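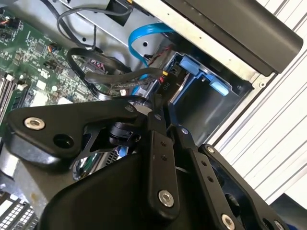

Janvier, journée portes ouvertes, suite

Deuxième démo chez Tovitz, 14 h. La pince dans l'unité centrale ouverte, au milieu des câbles, ça a scotché tout le monde ! Olga Zapata voulait savoir si on vise le câble SATA bleu ou les languettes bleu clair de la cage (les languettes d'abord, le câble on verra).

À noter pour Zihan : le connecteur P10 est vraiment serré contre la cage, il faut revoir l'angle d'approche. Et les boucles de câbles noirs me font peur, j'aurais dû les attacher ce matin...

Erzsébet est repartie avec 2 fiches, elle rappelle pour Movuvby. Demain je reprends à l'essai 137, avec Eckhard au bouton d'arrêt.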